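Midberg Clothing Library Opens Its Doors on 14th May With 2796 Items to Borrow

MIDBERG. Residents of Midberg will soon be able to borrow a winter coat, an interview suit or a party dress the same way they borrow a novel. The Midberg Clothing Library opens on 14th May in the old Furtado shoe store on Cisen Street, with 2796 items on the shelves and rails and a membership that is free to anyone who lives in town.

We have been working toward this day since January, when the lease on the building was signed and the first bags of donated clothes started coming through the back door. They have not stopped coming! Every item has been washed, checked for missing buttons and worn seams, mended where it needed mending, and given a small cotton tag with a number on it. The tag stays on while the item is out on loan, so please leave it where it is.

How borrowing works

Members can take home up to six items at a time and keep them for 25 days. Loans can be renewed once at the desk or by phone, unless another member has asked for the same item. There are no late fees. If something is overdue we will send a reminder, then another, and after that we will call you for a friendly chat about where the blue blazer has got to.

Everyday clothes can be returned unwashed. We do our own laundry in the back of the store and would much prefer to handle it ourselves, especially with wool and silk. Stains and small tears are part of the life of clothes and members will not be charged for them. Tell us at the desk and we will put the item straight on the mending pile.

To join, bring proof of a Midberg address. Members under 16 need a parent or guardian to sign the form. The form is one page long and can be filled out at the desk in a few minutes.

What's on the rails

The largest section is children's clothing, from newborn sizes up to age 12, and we are thrilled with how good it looks. Kids grow out of snow pants and dress shoes so quickly that many of the pairs we were given had hardly any wear on them. Next comes workwear: suits, plain shirts, skirts, black pants, safety boots and kitchen whites. There is a whole wall of coats, a maternity section, and a formal section that includes 90 long dresses and a very handsome run of dinner jackets that came from a rental business closing down in the next county.

Plus sizes and tall sizes have their own full racks in every section. People asked for this again and again at our planning meetings, and we are still looking for more, particularly in men's workwear and women's coats.

Underwear, swimwear and earrings are not lent out. Hats and scarves are, along with belts, ties and a growing collection of handbags.

Repair evenings

The library is also home to the Stiltumitz repair evenings, which until now have met in the basement of the community center. They move into our front room the week after the opening and will run twice a month. Bring a sock with a hole, jeans with a split knee or a zipper that has come off its track. Four sewing machines are set up along the window, and there is thread in just about every color you could want (if yours is missing, bring a scrap and we'll try to match it). Beginners are very welcome, and so is anyone who already sews and would enjoy sitting next to one.

The repair evenings are free. Larger jobs such as replacing a coat lining may take two or three visits, and you are welcome to leave the work with us in between.

Giving clothes

Donations are accepted during opening hours, at the desk. Please do not leave bags outside the door, as we lost a lovely batch of sweaters to the rain in the first weeks. Clothes should be clean and dry. We are happy to take things that need a button or a hem, and less able to use items that are stretched, felted or faded all over. Anything we can't lend is cut up for patches and stuffing at the repair evenings.

At the moment we have plenty of T-shirts and jeans. We would love to see more rain jackets, children's boots and good plain hangers.
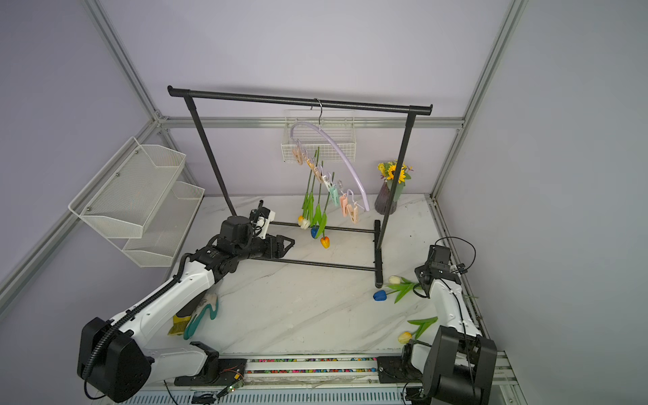
Can I try clothes on before I borrow them?

There are three fitting rooms at the back of the store, one of them wide enough for a wheelchair or a stroller, and you can take in as many items as you like.

Opening day

Doors open at 10 a.m. and close at 6 p.m. The first 600 members to sign up will receive a cotton tote bag sewn from donated curtains, each one different. Coffee, lemonade and cake will be served in the yard behind the building, and there will be short mending lessons through the afternoon, starting with how to sew on a button so that it stays on.

Parking on Cisen Street is limited. The town lot behind the post office is a short walk away, and there is a bike rack by the side entrance. The front entrance has a ramp.

Press visits before the opening can be arranged through the library desk.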